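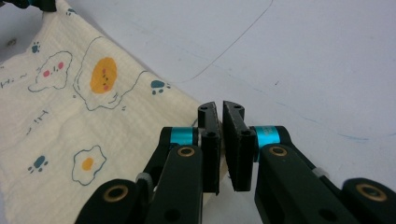
Section 4. Folding the cloth

These instructions apply to all the gauze cloths in the Dradska range, including the fried egg print. The large egg has a face. You will be folding them in half, and it will go on looking at you while you do it.

Before you start

Clear a flat table somewhat larger than the cloth. A pale, smooth top is best for checking that the edges are straight, though it also shows every pencil mark anyone has ever made on it. Wipe it and let it dry. Take off rings and bracelets with claws or rough settings.

Caution: Gauze snags. A pulled thread can be eased back with a fingertip, but do not cut it. Cutting turns a small loop into a hole, and our guarantee does not cover holes made with scissors.

Laying out

1. Hold the cloth by two neighbouring corners and give it one gentle shake. Several hard shakes will not make it any flatter and may clear the table of other things.

2. Lower it onto the table with the printed side up.

3. Smooth it from the middle outwards with the flat of your hand. Stop when it lies level. It will still look slightly crinkled.

Note: The crinkle is part of the weave. Customers have ironed it out, written to us to say that it came back, and then ironed it again. It will win.

4. Turn the cloth until its nearest edge runs along the edge of the table. If it lies at a slant, turn the whole cloth. Do not tug one corner into place, or you will have a cloth that is straight on one side and a kite on the other.

Folding

5. Bring the left edge over to meet the right. Match the corners first and let the middle look after itself.

6. Smooth once towards the fold.

7. Bring the bottom edge up to the top. For the shelf, stop here.

8. For a drawer or the Etport storage box, fold in half once more. Press lightly with your palm to let the air out.

Note: The print has no repeat that lines up at the folds. You may finish with a paw print on top, or half an egg. Either is correct. If you want a particular character on show, turn the bundle over before starting again, as it may be on the other side.

Storing

Stack no more than 9 folded cloths in one box. The lid will close on more – it is an obliging lid – but the ones at the bottom come out creased in ways that even gauze can't pass off as texture.

Keep the box out of direct sun. Do not store cloths under books, irons or anything else weighing over 700 g.

If the fold will not come out square

Check that the cloth was flat at step 3 and straight at step 4. If it was, check the cloth itself. Gauze can pull out of shape in the wash, and one side may now be longer than its opposite. Dampen it, ease it back by hand and dry it flat, as described in Section 3.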